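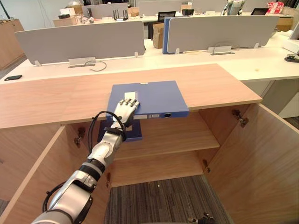

La mano sobre el archivador azul, encima del armario abierto.

Julio, 19:40. Toda la tarde con el armario y los archivadores. Arwel Probert quería cerrar hoy la versión 3 de la hoja de normas y no la hemos cerrado. Quedan dos puntos.

El primero es el apoyo. La hoja de Renodmont dice que los dedos no deben presionar la tapa más de lo necesario para mover la caja, y eso no es una norma, no se puede comprobar. He propuesto poner un límite de fuerza y anotarlo en cada ensayo. Arwel prefiere que se fije también la zona de contacto, lejos de la etiqueta. Lo he escrito así y mañana lo repaso.

El segundo es el vuelo de la caja sobre el borde. Si el lomo sobresale, se anota antes de tocar nada. En Skonon no lo apuntaban y de 634 registros hubo que revisar 70 a mano.

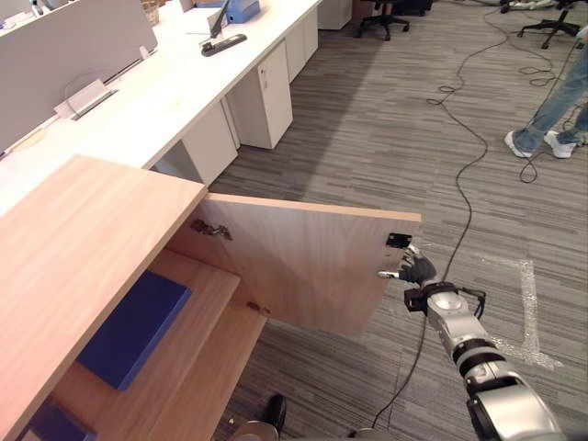
Con las puertas la regla queda como estaba: se cogen por el canto, despacio, y no se fuerza la bisagra al llegar al tope. Si la puerta ofrece resistencia, se para y se avisa. No se repite la orden a ver si cede.

He añadido una línea sobre los cables del suelo. Hay que mirar el recorrido antes de empezar y otra vez cada vez que cambie la posición de la base. También que quien esté de pie cerca diga en voz alta que se mueve. Gajdoš lo tiene en su procedimiento desde hace tiempo y me parece bien copiarlo tal cual.

Falta el anexo de Dratus, que son 19 páginas y solo he leído la parte de paradas. Cena tarde.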